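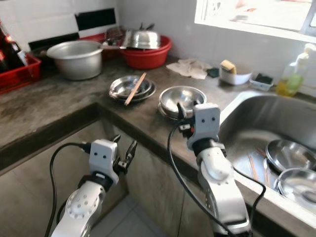

Die Ecke mit der grau melierten Betonplatte

Arbeitsplatte aus Beton: Wie oft nachölen, und was tun gegen Zitronenflecken?

Zadine
Mo 31. Januar
Hallo zusammen! Wir haben seit Juli eine Küche mit Betonarbeitsplatte und ich bin immer noch total verliebt - jeden Morgen freue ich mich über das wolkige Grau. Jetzt habe ich neben dem Herd zwei helle, matte Stellen entdeckt, vermutlich von einer aufgeschnittenen Zitrone. Man fühlt sie kaum, aber im Gegenlicht sieht man sie deutlich. Der Betonbauer hat damals nur "geölt" auf die Rechnung geschrieben, und telefonisch erreiche ich ihn nicht mehr. Kann ich einfach drüberölen oder muss ich vorher schleifen? Und wie oft macht ihr das überhaupt? 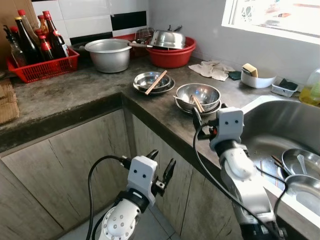
Dazu kommt noch die Fuge am Spülbecken, da wird der Beton nach dem Abwasch dunkel und braucht ewig, bis er wieder hell ist. Ist das schlimm? Danke schon mal, ich lese hier so gerne mit!

Miah
Einfach Öl drauf und fertig. Beton lebt halt.

Roald Hovland
Schönes Material, Glückwunsch! Ich habe meine Platte vor Jahren selbst gegossen und würde es sofort wieder tun.

Die hellen Stellen sind Ätzflecken. Die Säure löst den Kalk im Zementstein an, das bekommt man mit keinem Reiniger weg. Bei mir hat sich ein feines Schleifpad bewährt, mit 200er Körnung vorsichtig anfangen und dann feiner werden, bis 3.000 wenn die Fläche seidig glänzen soll. Unbedingt vorher an einer versteckten Stelle probieren! Danach den Staub nebelfeucht abnehmen, gut trocknen lassen und Hartöl hauchdünn mit einem fusselfreien Tuch auftragen. Nach 12 Minuten den Überstand abwischen (so steht es auf meiner Dose, schau auf deine). Die öligen Lappen bitte ausgebreitet draußen trocknen, die können sich sonst selbst entzünden.

Zum Rhythmus: Mach den Tropfentest. Perlt das Wasser ab, ist alles gut. Zieht es ein und wird der Beton dunkel, ist der Schutz weg - und das klingt ganz nach deiner Stelle am Becken. Dort öle ich deutlich öfter als auf der restlichen Platte. Die Silikonfuge würde ich mir auch gleich ansehen, ob sie irgendwo abreißt. Falls du weißt, welches Öl drauf ist, schreib es gerne noch dazu, denn über einer Versiegelung hält Öl überhaupt nicht.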